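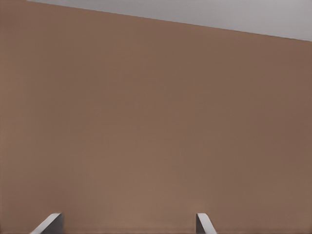 *Sim view, gripper open, two grey fingers, nothing between them.*

28 Sep 2018

To: Safta Lungu, Munthorpe small grants
From: Mariann Takács, for the Avram arm build (Cerkwood shared workshop)

Sorry, short one. Written between a print and a bus.

## Where we are

- Base and shoulder bolted down on the end bench at Cerkwood. Shoulder still sags a bit at full reach. Gheorghița wants a stiffer spring, I want a shorter forearm – not settled.
- Elbow done, redone, now done again. First one cracked along the layer lines. Sebastian reprinted it lying flat and it's held up through a week of us leaning on it.
- Wrist: two of the three joints move. Third is waiting on a bearing. Ordered it in the wrong size the first time, my fault.
- Wiring is ugly but labelled. Every plug has coloured tape on both ends now.
- Emergency stop works and is mounted where you can reach it from the stool.

## Simulation

This ate more of the month than planned, but we wanted to get it in before anything heavy moves in a room where other people are trying to glue chairs. Cyprian has it running on the old desktop. Brown surface, grey behind, plain block to work with. Very bare and I'd like it to stay that way untill the grasping is dependable.

The open-gripper view is what we use to check the fingers come up straight in the camera picture. If one leans in more than the other, the offset is wrong somewhere in the wrist file. Caught one like that already, a minus sign.

Block work is slower. Approaching from behind the fingertips the block hides a good part of the hand, so the camera is not much help right when you need it. Cyprian is trying a higher camera angle. I think we also need to slow the last bit of the approach right down.

The other hand has the rounded black fingers with white caps. More to go wrong in it, but I'd like to keep it in the sim alongside the simpler gripper a while longer before we choose which one to print. Printing both would be nice. Plastic and time say no.

Best run so far: 5 pickups out of 6 tries, in sim only. Please dont read that as the real arm. Real arm has picked up nothing yet.

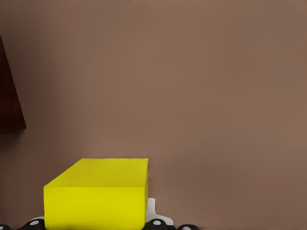

## Money

- First instalment, $300: all spent. Motors, the power supply, bolts, filament.
- Second instalment, $300: not drawn yet. Would like it before the bearing and the finger parts get ordered. Jukent will hold the motor driver for us at the old price if we confirm soon.
- Bench fees at Cerkwood paid up. Receipts are in the shared folder, except the one for filament, which Sebastian is looking for.

## Behind on

- Third wrist joint, see above.
- Write-up for the other workshop members. Started, one page.
- Camera mount for the real arm. Clamped to a lamp stand for now, gets bumped.

## Next

1. Bearing in, wrist closed up.
2. Pick one hand. Gheorghița and I to decide, Cyprian gets the final vote if we're stuck.
3. Slow approach tested in sim, then on the bench with a foam block and the speed turned down.
4. Camera mount in metal.

Need from you: a yes on the second instalment, and whether the open evening in May still counts as our final report or if you want something on paper as well. Happy to show you the sim any evening I'm in.

Mariann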